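# Grerkatcombe Paper Folding Club: your questions answered

*Page updated October 19, 2018*

We get a lot of the same lovely questions by email, so they're all gathered up on one page. If yours isn't covered, come along and ask it in person – we never get tired of talking about paper!

## Do I need to have folded anything before?

Not a thing. Plenty of our members started with a paper hat they half remembered from school. You'll sit next to someone who has been folding for a while, and you'll have a crane or a box to take home by the end of your first evening (possibly a slightly wonky crane, and those are some of my favourites).

## Where do you meet?

Upstairs at the Ridgeway Rooms in Grerkatcombe. The door is beside the bakery and the stairs are quite steep. If stairs are a problem, please email first and we'll book the ground floor room for that session instead.

## What does it cost?

Your first visit is free. After that it's £3 a session, paid on the night, and that covers paper, tea and biscuits. Coins are very welcome as we can't take cards.

## What paper should I buy for practising at home?

Ordinary printer paper cut square will take you a surprisingly long way. It's a bit thick for anything with lots of layers, but it holds a crease well and you won't mind spoiling it. When you want something nicer, we keep packs of Heltora 15 cm squares at the club. There are 100 sheets in a pack and the colours are gorgeous, especially the greens.

For bigger models, start with a big sheet. A beginner's dragon from a small square is a recipe for tears, but the same dragon from a sheet as wide as your arm is great fun.
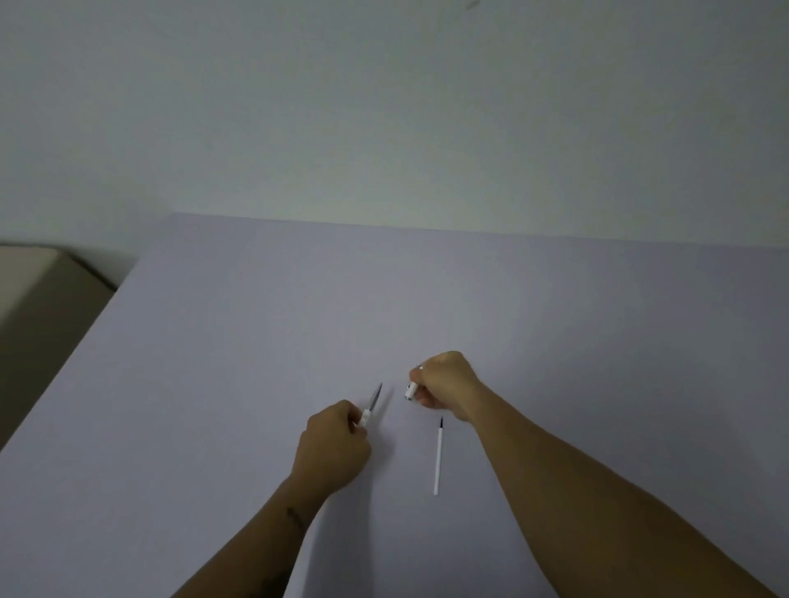 You'll want room to turn the paper as you go, so clear the whole table and not just a corner of it. Fold on something hard and flat. A tablecloth looks pretty, but it lets the crease wander, and a small mistake at the start becomes a large one twenty folds later.

## My creases never line up. What am I doing wrong?

Probably nothing much! Check that your paper is truly square by folding it corner to corner. Then slow down, match the corners first, hold them still, and press outwards from the middle. The back of a teaspoon gives a beautifully sharp edge.

## Can children come?

Yes, from age 11 on their own, or younger with a grown-up who stays and folds too. The grown-ups tend to get hooked first.

## What is the Starnix?

Our big group model, and I could go on about it all day. It's a hanging star made from 136 folded pieces that slot together with no glue at all. Everyone adds a few pieces over the winter and we put it together in April, with cake. New members are very much part of it – the basic piece takes ten minutes to learn.

## Can I bring my own project?

Please do. Stuck on step 42 of something awful? Bring the book and the crumpled remains, and we'll have a go at it together.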